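Turneck two-arm kit, reviewed after a month at the bench

I bought the Turneck kit in May to build a poker dealer for our shared workshop. It comes as 2 arms, mounts and a driver board for each. Assembly took me 4 evenings. The printed manual skips the wrist wiring, so I followed the drawings on the Studach forum for that part.

The arms are stiff enough and they hold position well. Calibration is the weak point. The software forgets the zero offset whenever the power is cut, and with two arms sharing a table a small error ends with one elbow in the other's way. I set software limits so each arm keeps mostly to its own side.

Cards are hard for it. The stock fingertips are ridged, fine for chips, but a card lying flat gives them very little to hold. My current routine lays a row of five across the mat, three face up and two face down.

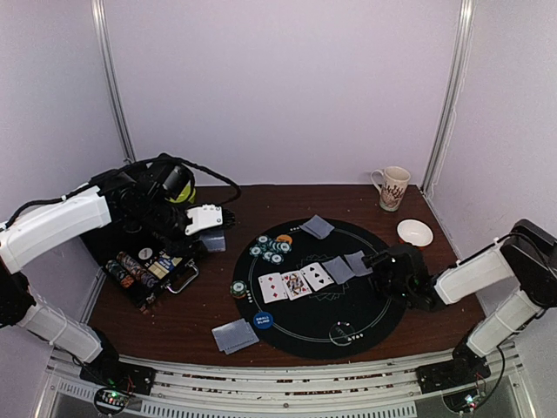

Araceli Barroso wrote to me that she had the same trouble with the offset on hers, and that saving it to the board from the Marinance utility fixed it. She also recommends softer tips.

I have since tried the utility and the offset now stays put. The tips I have not changed yet. The kit cost me 99 more than the Türkmen one with shipping, and I would still pay it for the better elbow joints. Anyone who wants to deal cards out of the box should wait for a revised gripper.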